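Erkness Proxy: your questions, my answers

I get a lot of the same emails about Erkness, so I've put the common ones in one spot. Orla Ó Ceallaigh fixed my spelling (thanks Orla!).

What does Erkness do?
It's a little caching proxy. It sits in front of your web server, hangs on to pages it's seen before and hands them out again, so your poor old server gets a breather.

Which port does it use?
1654 by default. You can change it in the config file, under "listen". If you're also running Virnedden on the same box, change one of them, because they both grab that port and whoever starts second sulks.

Why am I still seeing the old version of my page?
Nine times out of ten it's your browser's cache and mine gets the blame. Do a hard refresh first. Still old? Run the purge command with the full address, including the slash on the end (I forget the slash all the time).

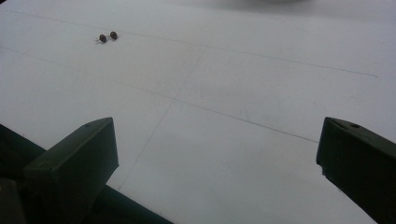
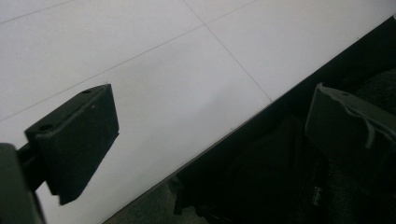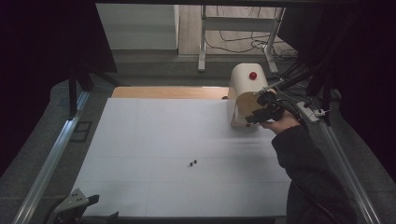 How long are pages kept?
14 minutes, unless your server sends its own cache header, in which case Erkness does as it's told. I picked that number for my own blog and never got round to changing it.

Does it cache pages for logged-in users?
No, and please don't make it! Anything with a session cookie goes straight through.

Can I have more than one site behind it?
Sure. I've got 18 behind mine at the moment, and Stela Olteanu runs a heap more than that on hers.

Is HTTP/3 coming?
I'd love to. The Urquhart branch has a half-working version, but it falls over on big uploads and I haven't worked out why. If that's your favourite kind of problem, have a look at ticket 991 and leave me a note there.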